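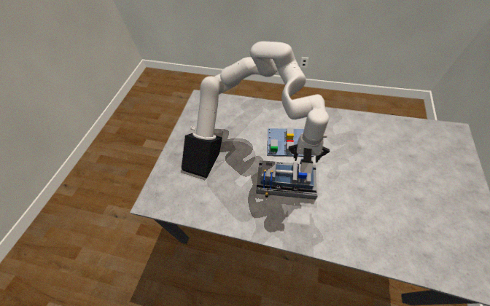

Guides > Surfaces > Stain tests

Concrete countertops get stained by lemon juice, red wine and anyone who says they'll wipe it up in a minute. Before you pay for a sealer, test it on a scrap. Pick a scrap with the same finish as your top. A gray surface mottled with lighter and darker patches, like the tabletop up there, is good at hiding faint marks, so go over it with a flashlight held low to the side before you start. Otherwise you'll blame the wine for something it didn't do.

Home Guides Repairs Ask Imke Contact

1. Clean the scrap with plain water and let it dry overnight. Dish soap leaves a film, and then you're testing the film.

2. Tape off 3 squares. Leave the first bare, put one coat of sealer on the second and two on the third. Write on the tape which is which. You will not remember.

3. Wait as long as the can says. I use Avholm, which wants a full day and smells like a shoe store.

4. Put a spoonful each of oil, wine and lemon juice on every square. Set a timer for 40 minutes and go do something else — watching doesn't help.

5. Blot, rinse, dry, and get the flashlight out again. A dark spot is a stain. A dull spot is etching, and more sealer won't bring the shine back.

If the two-coat square still looks bad, try another brand on the back of the scrap. Tharun Devadiga went straight to his kitchen island instead and now owns a very large cutting board.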